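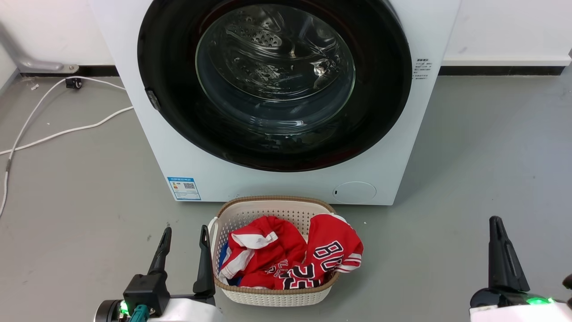 Poste d'essai linge, caméra de tête, bras en position d'attente de part et d'autre du panier.

Ticket : pince gauche perd le vêtement au-dessus du panier
Projet : Nirham (manipulateur à deux bras, atelier partagé d'Udby)
Ouvert le : 20 mai 2023
Composants : pince gauche, pilote Byun, planificateur Hakosari
Priorité : moyenne
État : résolu, une vérification en attente

Symptôme
La pince gauche descend dans le panier, se ferme sur le tissu, remonte, puis s'ouvre de quelques millimètres avant d'avoir atteint la porte du lave-linge. Le vêtement retombe. Aucun message d'erreur côté planificateur, qui considère la saisie comme valide et poursuit la trajectoire jusqu'au hublot avec une pince vide. La pince droite, même modèle et même micrologiciel, ne présente pas le défaut.

Conditions
Lave-linge à chargement frontal, posé contre le mur. Panier en plastique ajouré au sol devant la machine. Charge : deux maillots de basket rouges. Alimentation des pinces en 24 V. Voyants de poignet verts des deux côtés au repos.

Reproduction
1. Démarrer le pilote, attendre la fin de l'initialisation.
2. Placer les bras en attente, pinces ouvertes.
3. Lancer la séquence « panier vers tambour » avec le bras gauche seul.
4. Le lâcher se produit dans la première moitié de la remontée. Sur 10 essais, 3 lâchers.

Essais et relevés

Entrée 1. Force de serrage augmentée dans la configuration. Pas d'effet sur la fréquence du défaut. Valeur d'origine remise.

Entrée 2. Changement de tissu : torchon en coton à la place des maillots. Même comportement. L'hypothèse du glissement sur maille synthétique est abandonnée. D'ailleurs les doigts s'écartent, la position relue le confirme.

Entrée 3. Journal du pilote passé en mode détaillé. Au moment du lâcher, la pince gauche cesse de répondre pendant 2 cycles, puis revient en ligne avec sa consigne par défaut, à savoir « ouvert ». Le planificateur ne lit l'état qu'en fin de mouvement et ne voit donc rien passer.

Entrée 4. Échange des pinces gauche et droite. Le défaut reste à gauche. Pince hors de cause.

Entrée 5. Bras gauche immobilisé en haut de course, flexion manuelle du câble à la base de la pince. Coupure reproduite à volonté quand le connecteur est tiré vers l'extérieur. Le voyant de poignet reste vert pendant toute la coupure : il est alimenté en amont et n'indique que la présence de tension sur le bras. À ne plus utiliser comme preuve de communication.

Cause
Contact intermittent au connecteur de la pince gauche. Le câble avait été bridé trop court lors de la reprise du faisceau en décembre - la réserve de longueur disparaît dès que le poignet tourne vers la porte.

Correctif
- Bride déplacée vers le coude, boucle de mou rétablie côté poignet.
- Contacts du connecteur ressertis.
- Pilote Byun : au retour en ligne, la pince conserve la dernière consigne reçue.
- Hakosari : lecture de l'état à chaque point de passage, arrêt de la séquence si la position des doigts sort de la tolérance.

Validation
Nouvelle série de 10 essais, bras gauche seul, mêmes maillots, aucun lâcher. Test de flexion manuelle répété, pas de coupure dans le journal. Mode détaillé laissé actif.

Reste à faire
Contrôler la longueur de câble côté droit, bridé le même jour. Ne pas fermer le ticket avant ce contrôle. Le fichier de configuration modifié est dans le dépôt, branche « pince-gauche ».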